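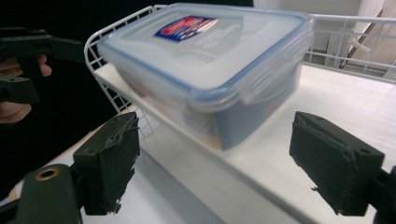

I was nine when I first got root beer up my nose. I was at the counter of a soda shop called Grosier, in Stetport, and somebody made me laugh right in the middle of a gulp, and wow, did that sting! My eyes watered and I coughed all over my napkin, and when I could talk again the first thing I said was, "What's IN that stuff?"

Bubbles, mostly. But then I wanted to know what was in the bubbles, and how they got into the glass, and why the stuff is called beer when kids are allowed to drink it. I've been reading about root beer (and drinking plenty of it) ever since, so let me tell you what I know.

## Is it really beer?

The kind you buy at the grocery store isn't beer the way grown-ups mean it. It's a soda. It has water, sugar or some other sweetener, flavoring, usually something to make it brown, and fizz. There's normally no alcohol in it.

The name is old, though. A long time ago people made all kinds of drinks at home by boiling roots, bark, leaves, and berries in water. They'd add something sweet, stir in some yeast, and let it sit. "Small beer" was one name for weak drinks made along those lines. There was birch beer and spruce beer and ginger beer too, and you can still find all of those if you look around. I like birch beer a lot. Spruce beer tastes to me like licking a Christmas tree, but my sister will finish a whole bottle and ask for mine.

## What about the root part?

Sassafras is the root that gave root beer its famous taste. It's a tree that grows in the eastern part of North America, and it has funny leaves. Some are plain ovals, some look like mittens with one thumb, and some have three fingers, and you can find all of those shapes on one tree!

Sassafras roots smell wonderful, but they have an oil in them with a chemical called safrole, and scientists found that safrole wasn't safe to have in food. So soda makers in the United States stopped using it. Today's root beer gets its taste from other things, or from sassafras that has had the safrole taken out. (So please don't go digging up a tree and chewing on it.)

Every company has its own recipe and most of them keep it secret, but these flavors show up a lot:

- wintergreen, the minty one
- vanilla
- licorice or anise
- cinnamon, cloves, or nutmeg
- sarsaparilla, a climbing vine with a name that's a lot of fun to say (most people say "sass-puh-RILL-uh")
- molasses or honey

Next time you have one, take a small sip and hold it on your tongue for a second before you swallow. I nearly always get the minty taste first and the vanilla afterward. My dad says all he tastes is cough drops.
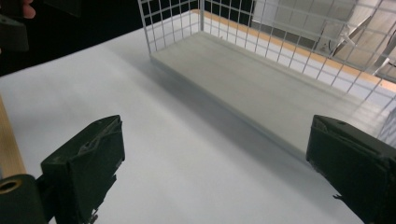 *White wire basket on a tabletop.*

## Where do the bubbles come from?

The bubbles are full of a gas called carbon dioxide. You've got some of it in your lungs right now, and you push a little out each time you breathe. There are two ways to get it into a drink.

### The fast way

A factory can take flat, chilled soda and push carbon dioxide into it under pressure. Pressure means squeezing. Picture a crowd of people getting packed into an elevator, tighter and tighter, until the doors close. The gas gets squeezed into the liquid, the bottle or can is sealed, and the gas has nowhere to go.

Cold liquid holds more of this gas than warm liquid does, so chilling helps. You can check this one yourself. Leave a glass of root beer on the counter and put another one in the fridge, wait an hour, and taste both. The warm one will probably be flatter. It'll also be kind of gross, so just take a little sip.

### The slow way

The old way uses yeast, and I think yeast is the best part of the whole story. Yeast is alive! It's a fungus, so it's related to mushrooms, but each yeast is only a single cell. They're so tiny that if you could line up 1,000 of them side by side, the line would be only about as wide as a pencil eraser.

Yeast eats sugar. When it does that in a drink, it makes two things, carbon dioxide and alcohol. The whole business is called fermentation, and it's what makes bread dough puff up too. (In bread, the alcohol bakes off in the oven.)

If you put sweet root beer and a tiny bit of yeast in a bottle and close the cap, the yeast starts eating and the gas starts building up. After a few days at room temperature you've got fizz. Then the bottles go in the fridge, where the cold makes the yeast very slow and sleepy. Root beer made this way does end up with a little bit of alcohol in it, usually a very small amount, so it's a thing to ask your grown-up about before you drink any.

## The time I saw it get made

Near Mallville there's a little bottling place called Masri, and one July my aunt took me along when she went to pick up a case of ginger ale. They were making root beer that morning. I got to stand behind a yellow line and wear a hairnet, and I looked ridiculous.

The first thing I noticed was the smell. It was like a candy store and a forest mixed up together. There was a big steel kettle where they cooked the syrup, and a woman was stirring it with a paddle that was taller than I was. She let me sniff the spices one at a time out of their jars, and I sneezed at the cloves.

After the syrup came the part I'd been waiting for. The syrup got mixed with cold water in a tank, and the gas went in, and then the bottles came clinking along the belt. They'd fill, get a cap, fill, get a cap, so fast that I couldn't pick one bottle and follow it with my eyes. One bottle had a bad cap, and foam came shooting out the top and all down the belt, and everybody groaned except me. I thought it was great.

My aunt bought her ginger ale and also a case of the root beer, and the car rattled the whole way home.
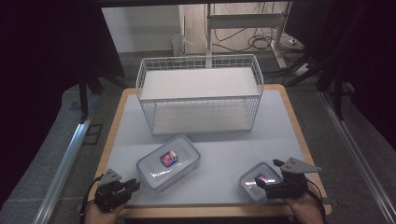

## Why does it foam so much?

When you open a bottle you hear *psssht*. That's the extra gas near the top rushing out. Now the squeezing has stopped, so the gas that's hiding in the liquid starts to sneak out as well. It likes to gather on little rough spots, like a scratch in the glass or a speck of dust, and it makes a bubble there. The bubble grows until it's big enough to let go and float up.

In plain seltzer the bubbles pop as soon as they get to the top. Root beer has things in it that make the bubbles stronger, so they pile up in a thick foam. Some root beer makers use a bit of a plant called yucca, or a tree bark called quillaia, to help the foam last. Foam on a drink is called the head, and yes, you may tell people that your root beer has a big head.

Ice cream makes it go completely wild. Ice cream is bumpy, so bubbles have lots of places to form, and it has fat and protein that wrap around the bubbles and hold them together. That's your root beer float! Put the ice cream in first or second, whichever you like, but pour SLOWLY. I've cleaned up enough sticky counters to mean it.

## Try the raisin dance

You don't need a kettle or a hairnet for this one.

1. Get a clear glass and fill it most of the way with fresh, cold soda. Root beer is pretty dark, so lemon-lime or plain seltzer is easier to see through.
2. Drop in a few raisins.
3. Wait a bit and watch.

The raisins sink at first. Then bubbles stick to all those wrinkles and lift them up like little life jackets. At the top the bubbles pop, and down the raisins go again. The best one I ever had made 17 trips before it quit, and I cheered for it every time. Old, flat soda won't work, so open a new bottle.

## Two questions I get a lot

**Can I make the yeast kind at home?** With a grown-up, yes. Don't try it on your own. The gas keeps building as long as the yeast has sugar to eat and stays warm, and a glass bottle that's left too long can burst, and that's really dangerous. Families who make it often use plastic soda bottles, so they can squeeze the side and feel when it's gotten hard. When it's hard, it goes straight in the fridge.

**What's the best root beer?** I can't pick! I've tried 50 kinds so far and wrote down a score for every one, and then I went back and changed half the scores. The one from Masri is near the top. The one from Grosier, in the frosty mug, is up there too, and I still sit at the same counter when I go. I just don't sit next to anyone funny.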